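Equipment Planning Coordinator (part-time, fixed term)
Dillo Home Robotics, Brandão Building, second floor

We are looking for a person to run the buying and budgeting side of our household robot work. The post is three days a week for the first year, starting in August, with a review before the second year's budget is set. You would report to Tsion Gidey, who heads operations.

Our robots work on ordinary home chores, mostly laundry and tidying. Each station has two arms with two-finger grippers. Until now the engineers have ordered their own parts, and the spending is hard to follow. Some items were bought twice under different part numbers. Others ran out while a station was in use. We want one plan that covers all of it.

What the job involves

Keeping the equipment list current: arms, grippers, spare fingers, cables, connectors, mounts, and the furniture and household goods the robots work with.

Getting quotes. Any single purchase over $1000 needs 3 written quotes before it goes to Tsion for approval. Our current suppliers are Kevix for arm parts and Nedodell for cabling, and you are free to look at others.

Drafting the yearly budget with the engineers, including repair, shipping and storage. Past budgets left out shipping, and we went over.

Planning for replacement. You would go through the repair log each month with Sulastri Rondonuwu, our lead technician, and decide what to keep on the shelf and what to order as needed.

Booking floor space when a new station is due, and checking that power and delivery access are sorted out before the order is placed.

You do not need to operate the robots, but you do need to spend time on the floor and know what the equipment does. Garments, baskets and sofas come out of the same budget as the arms.

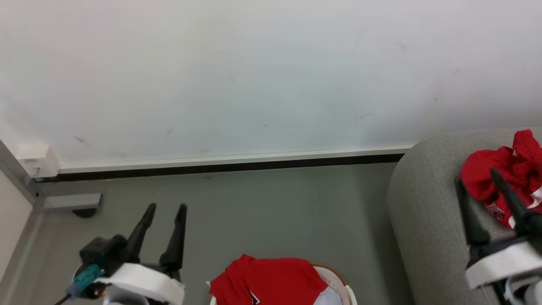
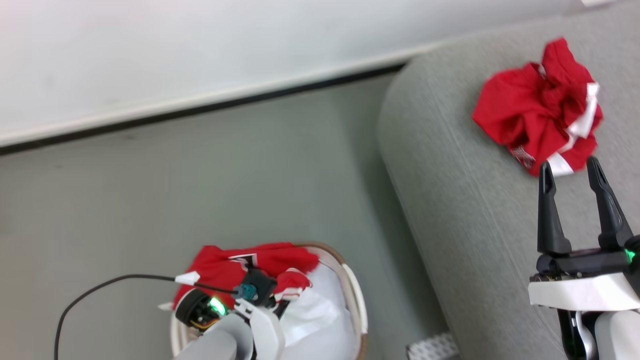

Two-arm work with red garments, a basket and a sofa.

What we are asking for

At least 2 years in purchasing, inventory or project budgeting. It can be in any field. A hospital store room or a school district office would be fine.

Confidence with spreadsheets. We do not use special purchasing software and have no plans to buy any.

Willingness to call a supplier when an email goes unanswered.

A background in engineering is not required. Sulastri will go over the part names and the repair log with you in your first weeks.

Hours and pay

Hours are flexible between 8 a.m. and 6 p.m. One Saturday in the year is set aside for the stock count, and it is paid as a regular working day. The hourly rate depends on experience and will be given to everyone invited to interview.

How to apply

Send a resume and a one-page letter to Tsion Gidey at the Brandão Building address. In the letter, describe a purchase you planned that went over budget or arrived late, and what you changed afterward. Please include the names of two references. We will not contact them until after the interview.

Interviews are in person and include a short exercise with a sample parts list. Applicants who need the list in large print should say so in their letter.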